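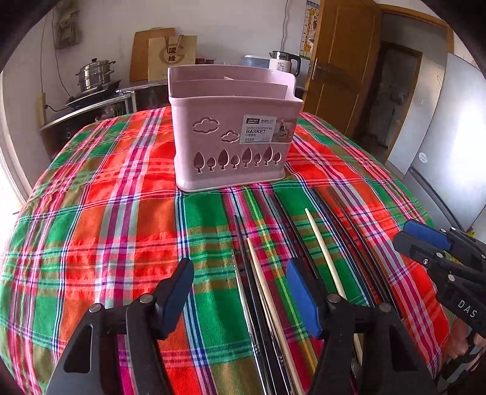

Members' Forum: Audiobook Lending

Can a member keep an audiobook past the loan period if they have not finished listening?
The loan ends after 21 days, but a member may renew it once from the Vida app, provided no other member has reserved the title.

Replies

lilten_desk
Please note that the figure given in the entry above is out of date. Under the September terms, audiobook loans are no longer fixed at one length. Titles running under 90 minutes are lent for the short period and all others for the full period. The entry will be corrected. One renewal is still permitted.
Ildikó Gál, Lilten Library Service

P_Sadeghi
Thank you for the clarification. May I ask that the service reconsider the limit of one renewal? I am presently listening to the Veltirholm novels, and the second volume has 181 chapters. I listen during my journey to work and could not finish it in two loans. A third would have been enough.

kcrabtree
I would respectfully disagree with the previous member. I waited most of the summer for that same volume. The service holds 2 licences for it, and each further renewal is a further wait for the next person. A member who requires more time may reserve the title again, and the app keeps their place.

P_Sadeghi
The app did not keep my place. It returned me to chapter one.

A.Katona
That occurs when the title is removed from the device before the loan has closed. If the loan is left to expire, the bookmark is retained. I have tested this with Zonlow recordings and with two from other publishers.

kcrabtree
I can confirm the same on a tablet.

yboiko
I do not object to the limit, but I do object to its being applied equally to popular and neglected titles. Some 100 recordings in the history section have no reservations at all, and there is no purpose in closing a loan on those.

lilten_desk
Mr Boiko's point is noted and has been passed to the lending team. Members are reminded that playback speed may be adjusted under Settings. Mr Sadeghi, kindly send your card number by private message and your bookmark will be looked into.

P_Sadeghi
Sent. I do not care to hear a novel at one and a half times its speed, but I am obliged to you for the rest.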